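My grandmother believed you could judge a household by how fast the dishes got put away after supper, and I thought of her more than once on the July morning I spent at Kanaan, a small workshop in Kerkberg where Rawan Matar is trying to teach a robot arm to tidy a kitchen.

It is slow going, and she is the first to say so. "A child of four does it while singing," she told me, pouring us both a second coffee. "Ours needs to concentrate." By the time I visited, her team had logged 3,626 attempts at stacking and unstacking tableware, and in the latest batch of 60 the arm had managed 21 without help.
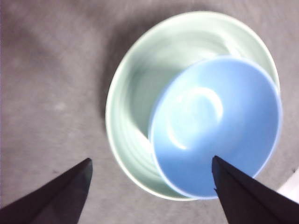
The trouble is that dishes were made for hands like ours. We slide a thumb under a rim, feel the weight shift, and squeeze a little harder without giving it a thought. Walid Salameh, who came to Kanaan after years of fixing packing lines in Flornberg, says factory work spoiled him, because there every box arrived the same way up - and at home, well, you have seen your own sink.

Would I buy one? Not this year, and Matar wouldn't sell me one anyway. But I stayed well past noon, long after my questions ran out, quietly rooting for it, and when I got home the breakfast things were still waiting on the counter.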